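I have folded shirts the same way since I was 18, badly and in a hurry, and I was not looking for a method. Then everyone I know started passing around the Zitis fold. You lay the shirt flat, you bring the sides in, you do a thing with the hem, and the shirt is supposed to stay put in a drawer until the end of time. The page that explains it runs to 42 steps if you include the ones about breathing.

So I gave it a fair try, with navy shirts, because navy is what I own and navy shows every crease and every bit of lint. 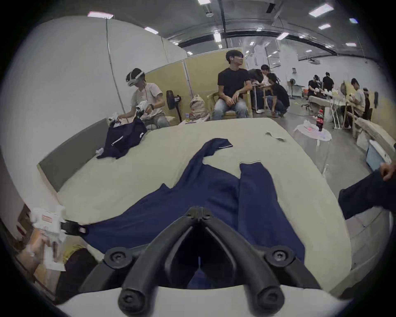 The first claim is that you need a big surface. Fine, I agree with that one. A kitchen counter is hopeless and the top of a dresser is worse. But "big surface" in most homes means the bed, and a bed is soft. Press down on one side and the other side shifts. The method says to smooth the shirt outward from the middle, and on a mattress you end up smoothing the sheet along with it.

A jacket makes it worse. The sleeves never want to lie where you put them, and the instructions only ever talk about T-shirts.

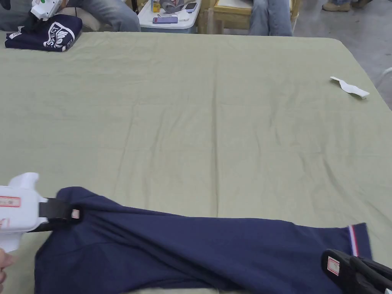

Polo shirts get one line: "treat the collar gently." I did. The collar still stood up like it had somewhere to be, and the ribbed cuffs pulled the sleeves out of line. Javora, the rival system, wants you to roll polos, and I tried that too. They came out of the drawer looking like I'd slept on them.
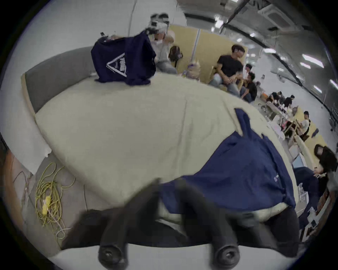 Then there's speed. Six seconds a shirt, they say. Maybe, if the shirt is already flat and facing the right way. Mine come out of the basket in a ball, half of them inside out, and getting one untangled takes longer than the fold does.

Printed shirts are where I'll give Zitis some credit. The idea is to leave the design on the outside so you can tell one from the next. With navy on navy on navy, that helps – a folded tee with "SP" and "YOUR" still showing in white is easy to pick out, even beside a crumpled heap of the same color.
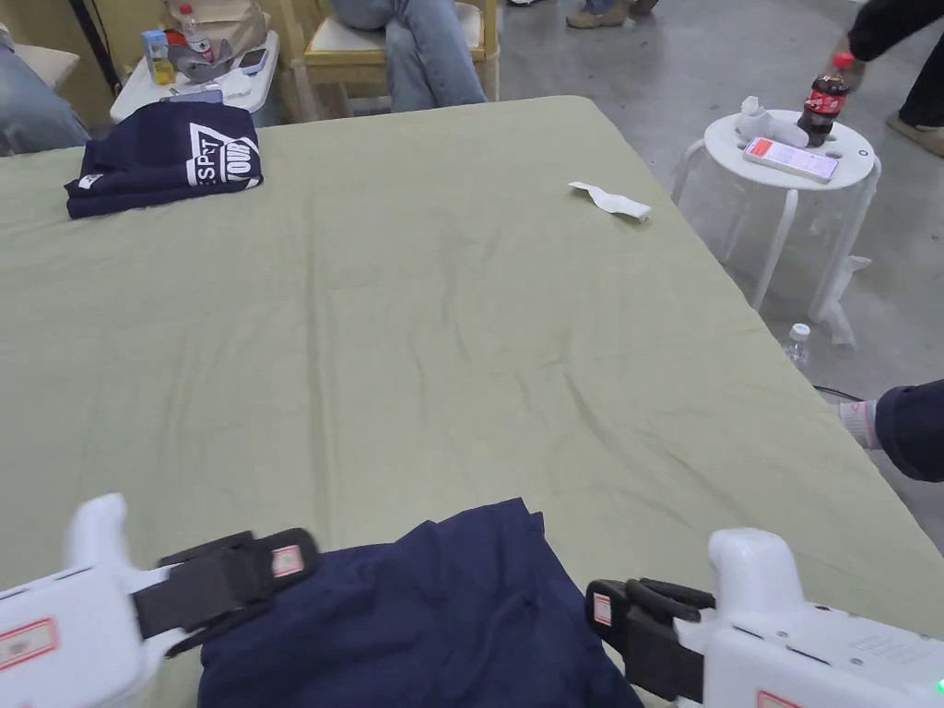
Storage is the last part, and the part they charge for. The Virk drawer dividers look nice enough, but a shoebox with the lid off does the same job. A stack gives you the same benefit without any box. The navy T-shirt folded at the upper left of the bed, with the thin white stripe along the fold, is as neat as I'd ask for, and it has nothing around it holding it up.

I'm keeping the bit about the print and going back to my old way for everything else. The jacket is going on a hanger.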